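Play dough corner: how do you keep the dough soft and the tools in one place?

Crescencio Xolalpa

Hi all, first time posting in the crafts and kids section, usually I'm over in plumbing complaining about my shower. I need some help with play dough. My daughter is 4 and she would do dough all day if we let her, and I don't mind one bit, I like it too (I make a very decent snail). But the setup is driving me a little crazy.

Two things. One, the dough. We make our own, the cooked kind with flour, salt, cream of tartar and oil. It's lovely on Monday and by Friday it's got a crust and little crumbs come off it and get into the rug. The pink batch is the current favorite. She likes to pat it flat into a pancake and then walk off to do something else, and a flat pancake of dough dries out so much faster than a ball does! Rolling it back up at the end of the day sort of works but the dry edge gets mixed in and then you have hard bits all through it.

Two, the tools. We've got a red plastic party cup that the utensils stand in. It's a fun look and she knows where they go, but the handles stick up way past the rim and I keep thinking the whole thing is going to go over when she grabs one. The metal cookie cutter doesn't live in the cup, because of the big loop handle on top, so it ends up wherever. Then there's the pale wood board, which already has a bit of what looks like pencil on it near one edge, and the fuzzy red box with the little round wooden knob. She is VERY attached to the box. It has to stay out. I've given up on that one.

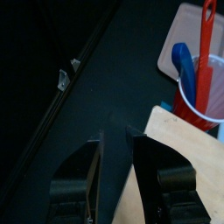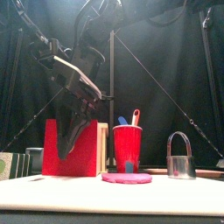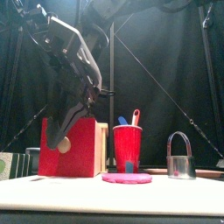
What I'd like is for her to be able to start and finish by herself, without me fetching things down from the closet every time. I tried a tray with high sides and she hated it, she said it was a bathtub. I tried a zip bag for the dough and she can't close it all the way yet, so that was worse than leaving it out. My wife thinks we should just buy the store kind and throw it away when it goes bad. I'd rather not, it costs next to nothing to make and she helps with the stirring.

Also, does the cookie cutter need anything special? It's the cylinder kind, stainless steel, and dough packs up inside. I've been poking it out with the end of a spoon.

Thanks in advance. If you have a recipe that holds up longer I'll take that too.

Zakhar Sydorenko

Oh I have been through all of this with two boys, so let me ramble a bit.

For the dough, forget the bag. Get a small tub with a screw lid, the kind peanut butter comes in, wide enough that her hand fits inside. Kids that age can usually turn a lid before they can do a zip seal. And keep a damp folded paper towel in there, wrung out well, you don't want a puddle or the outside gets slimy. Change it every couple of days or it starts to smell like a gym.

For dough that's already crusty: don't roll it up dry. Wet your hands, just wet, not dripping, and knead for a minute or two. If it's still crumbling add a few drops of oil. If there are hard bits I pick them out and toss them, they never really go soft again and they wreck the rest. My cooked recipe is close to yours but I put in a spoonful of glycerin and it's noticeably better in the second week. You'll find it by the cake stuff or in the pharmacy aisle.

With the pancake problem, we had a rule that the last job is "put the dough to bed," meaning ball it up, in the tub, lid on. I felt silly saying it but the boys loved it and did it every single time. Well, most times.

The cup: put weight in the bottom. I used clean pebbles, maybe two fingers deep, and the handles stand up nicely in them too. You could also swap it for a heavy mug if she'll let you, but it sounds like she's a kid with opinions about her stuff, so I'd keep the red cup and just weigh it down. Do make sure the pebbles are too big to swallow if there's a younger one around.

Pencil on wood comes off with a regular white eraser. Try that before you go at it with sandpaper. And don't leave colored dough sitting on bare wood overnight, ours left a ring that never came out. A wipe of food-grade mineral oil every so often helps a lot, let it soak in for 30 minutes and buff off what's left.

Cookie cutter, dip the edge in flour before you press. When it packs up inside, leave it alone until the dough in there dries and then it pops out in one piece. Way easier than digging at it fresh. Wash it after and dry it properly, there's a lot of salt in the homemade stuff.

grakau572

just buy new dough. its cheap. your wife is right lol

Banditz

Adding to what Zakhar wrote, mostly agree, but go easy on the glycerin, too much and it goes sticky and picks up every hair in the house. I did this. We have a cat.

For getting her to set up alone, I put tape outlines on a placemat at my mom's place, one for the board, one for the cup, one for the cutter. My niece treats it like a puzzle and won't leave till it's filled in. You could do a square for the red box too! Keep that one a bit away from the dough though. If it's fuzzy all over like felt, dough gets into the fuzz and you have to let it dry hard and then brush it out with an old toothbrush. Do NOT rub at it wet, it just smears in deeper.

How big are your batches? I make a half batch now and it gets used up before it has time to go bad.

Crescencio Xolalpa

Thank you both (and grakau, I read yours out loud and she was very pleased). Half batch is smart, we've been making a giant pot of it. I'm off to empty a peanut butter jar. Will try the eraser on the board tonight after she's asleep and the flour trick tomorrow.

Wiltov Community Help | Contact us | Terms of use | Copyright Wiltov, all rights reserved | Back to top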